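5.2 Pad wear and the drifting grasp

The fault we spent longest on was the least dramatic. No motor burned out and no cable snapped. The hand-held gripper we call Duvard simply began to drop things, a little more often each week, and always with an air of having meant to.

It came to light when Banafsheh Hashemi replayed a batch of April recordings through the learned policy and found that 31 of 93 grasps ended with the object on the table. The same policy had lost 12 in the batch before. We did what any sensible group would do and blamed the software. Ewan Merrick retrained the policy twice, Glenys Goodwin recalibrated the finger width, and the drops continued undisturbed. The pads were inspected last, on the grounds that they were the cheapest part of the system and therefore beneath suspicion.

The damage was mostly on one side. The left pad had a scuffed gripping face with fibres or flakes standing out along its vertical edge, while the right pad had come through with faint scuffs and a bit of grey dust (Figure 7).
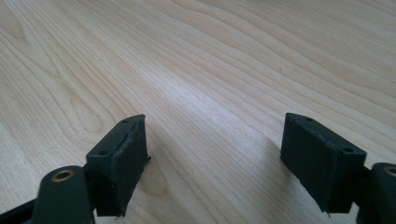
Figure 7. Gripper fingers open over the bare work table. Note the frayed edge of the left pad.

Why did the width reading fail to warn us? The sensor measures how far apart the fingers are, and a worn pad closes to very nearly the same distance as a sound one. What changes is the grip at that distance, and we had no sensor for grip.

The uneven wear took some explaining. Hemi Costigan pointed out that our operators tend to push the left finger against an object first and let the right one catch up, so that the left pad does most of the rubbing. We had written a protocol asking them to centre the tool before closing. It ran to 20 pages, and we now suspect that its readership was confined to its author.

We fitted a new pair of pads and ran the same 93 grasps again with the original policy. Drops fell back to 12 - a result that did little for the reputation of the two retrained versions, both of which have been quietly retired. Pads are now swapped as a pair and each edge is checked by thumb before a session starts. The thumb is not calibrated, but it has so far outperformed the width sensor.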